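Cans! Why the top looks like that

Grab a soda can (ask first, if it's full). Look down at the lid. Little ring, little bump, a groove going around. Every bit of it has a job.

Start with the ring. Its proper name is the pull tab. It's a lever — same idea as a seesaw. You lift the finger end, the other end pushes down hard on a weak spot in the lid. Pssst. Open.

The bump in the middle is called a rivet. It holds the tab on. Cool part: on most cans it isn't a separate piece at all. It's made from the lid itself, pushed up into a tiny button and squashed flat over the tab.

Why is a can round? Fizz. The gas in the drink pushes out on the walls, all directions at once. Flat walls would bulge. Corners would get a lot of squeezing too. Round walls share the push evenly, so they can be super thin and still hold. The bottom curves inward like a little dome, for the same reason.

What's it made of? Mostly aluminum. Light, doesn't rust like iron does, and you can melt it and use it again and agian. The lid is a slightly different mix of metal from the body, a bit stiffer. Both can go in recycling together.

Now the colors. Printed on when the can is still an empty cup with no lid. Red, green, orange — you can often spot your drink before you read a word. Same drinks get sold in lots of countries, so the writing changes but the color mostly stays put. Look for the bar code too (black stripes, the store's scanner reads them). Sometimes there's a square QR code.

Try this at home. The Rikcombe basket test:

1. Get a shallow basket and your cans.
2. Lay them on there sides, in rows.
3. Turn all the lids to face the same way.
4. Now mix them up, some standing, some lying. Which way wastes more space?

Round things leave gaps. Always. Rows just make the gaps small and tidy. Shops know this, and so does anybody who has tried to fit one more can in the fridge.

Red, green and orange cans in a basket full of holes:

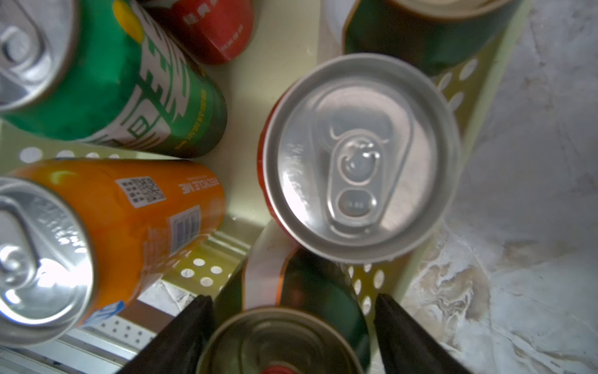
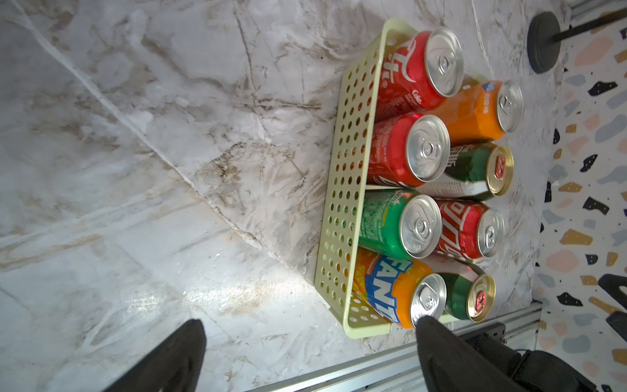 A reader called Flella wrote in to ask what happens if you shake a can and then leave it alone. Does it still spray? Her own test, done outdoors in April, went like this: one can shaken and opened right away, one shaken and left for a good long while. First one soaked her shoes. Second one just hissed. She wants to know if a cold can calms down faster than a warm one, and she's going to try that next.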